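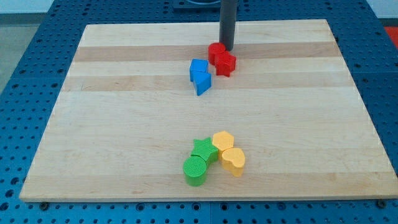
Fig. 1 - Shape blocks on the maple board, red and blue group at the far side, green and yellow group at the near side.

Sorting Blocks Working Meeting - Minutes
December 13, 2018
Chair: Lenka Ondrejka
Present: Velteck (molding), Stoltato (packaging), Foley (boards)

1. Minutes of the November meeting
Accepted with one change. Item 4 should read "Pamen set", not "Pamen board".

2. Blocks
Discussed with Fig. 1. Eight blocks, two groups of four. The ribbed top face stays as it is. Velteck asked whether the side walls should be ribbed too. Decision: no, plain walls. Star points to be checked for sharp edges on the next run of 200 sets. The cylinder and the cube are fixed and will not be discussed again before spring.

3. Board
Foley reported on the glued strips. The two darker stripes were questioned - a child may read them as lines to place blocks on. Lenka Ondrejka prefers to keep them. No decision. Foley to bring one board with pale strips only. Oil finish put off.

4. Packaging
Stoltato offered a flat carton, 40 per pallet layer. Part number 709 is used for both the carton and the insert. The insert will get a new number.

5. Stock
2498 blocks in the store, all colors. Green has not been sorted from the older green. Velteck to sort before shipping.

6. Any other business
Parts list to name shapes by top face: star, triangle, square, circle.

Last updated: after correction of item 5

Comments (3)
R.T. - Item 2, was the triangle included in the edge check? The points are similar.
L. Ondrejka - Yes, star and triangle both.
stores2 - The new insert number is still missing from the parts list.

Related
Minutes, November
Pamen set - parts list
Foley board finish notes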